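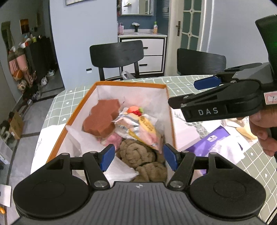
Packing of the Gullham gift boxes moved from trial to regular work in this reporting period. The grant covers 300 boxes for the children's wards served by the Trindade and Utia sites, and 250 are now filled. Each box holds a mix of soft and light items. In the orange-rimmed box, a bear-shaped sponge stands at an angle against the inner wall, with a foil snack package to its right, a toy strawberry on top of the package and a coiled fuzzy item nearer the front. Tissue paper is draped over the left wall and runs slightly past the rim. Under the revised packing sheet, tissue is to be folded inside the rim before the lid goes on.

Remaining work. The last 50 boxes are assigned to Utia. Snack packages for these are on order from Zerkier and will be added after the soft items are in place. Wards that do not accept food will receive a second sponge instead. The ward list was updated on 2025-05-24.

Budget. Spending on contents and tissue to date is $1,448, within the approved line. No transfer between lines is requested. Delivery costs are charged to the site budgets and are not included in this figure.

Open item. Small toys are currently placed loose on top of the other contents. Heloísa Sales has proposed a paper sleeve for them. A decision on the sleeve is needed before the Utia boxes are closed. Final delivery remains scheduled for October.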